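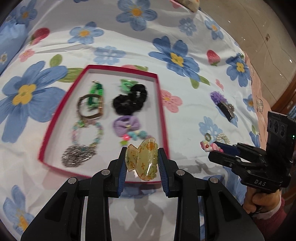 Section 4. Setting up the Curano jewelry organizer

Read the whole section before you peel anything. The wall strips stick once.

4.1 Before you start

In the carton: back panel, 2 side rails, hook bar, ring tray, bag of screws, strip pack. Missing something? Contact Drastik parts desk, quote model 452. Don't take it back to the store, they don't stock spares.

You need: Phillips screwdriver, pencil, level, damp cloth. No power drill. It strips the rail holes.

4.2 Assembly

1. Lay back panel face down on a bed or a towel. Not bare floor.
2. Slide side rails on. Long lip faces out. Click at top AND bottom.
3. Screws in, all of them, finger tight only.
4. Flip it. Check it sits square.
5. Now tighten. Stop when the head is flush.
6. Hook bar drops into the upper slots. Push down hard, it's stiff the first time.

Note: if the hook bar wobbles you have it in backward. The Drastik stamp goes to the back.

CAUTION: Do not pick the panel up by the hook bar. Ever.

4.3 Mounting

1. Wipe the wall. Let it dry compleatly.
2. Mark the top edge with pencil, use the level.
3. Strips on the panel first, liner still on the wall side.
4. Peel, line up with your mark, press for 30 seconds each strip.
5. Leave it overnight before hanging anything.

Painted drywall, tile, glass, smooth wood: fine. Wallpaper, brick, textured paint: use the Saltov screw kit instead (part 319, sold separately). Fresh paint, wait a few weeks.

4.4 Sorting before you load

Empty the old box or drawer onto something soft. A bedsheet works. Sort by how it hangs, not by color.

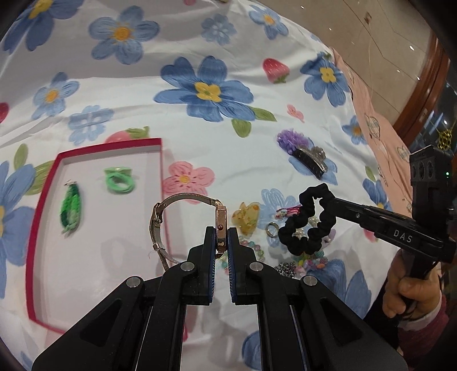 Long necklaces go on the outer hooks, one per hook, clasp closed. Short ones and beaded stuff in the middle. Stretch bracelets go in the tray. Hang them and they go slack.

Watches: tray only, face up. Close the clasp first or the links catch on the liner.

Hair clips: lower rail. Open the clip, bite it over the rail, let go gently. Heavy claw clips toward the ends.

Earrings: posts through the mesh, backs on from behind. Hooks just hang.

CAUTION: keep perfume and hairspray away from the mesh. The coating goes cloudy and its not covered.

4.5 Ring tray

1. Tray slides in from the left. Gray side up.
2. If it jams, pull it out and check for a stray earring back.
3. Felt liner lifts out. Hand wash cold, dry flat. No dryer.

Note: the older Gough tray does not fit this model. Same width, different runner.

4.6 Taking it down

Empty it first. Pull each strip tab straight down, slow, close to the wall. Do not pull outward, you'll take paint with it. Used strips go in the trash. New pack needed every time you remount.

Rev. 17/11/2025. Replaces the May sheet. Cleaning and care, see Section 5.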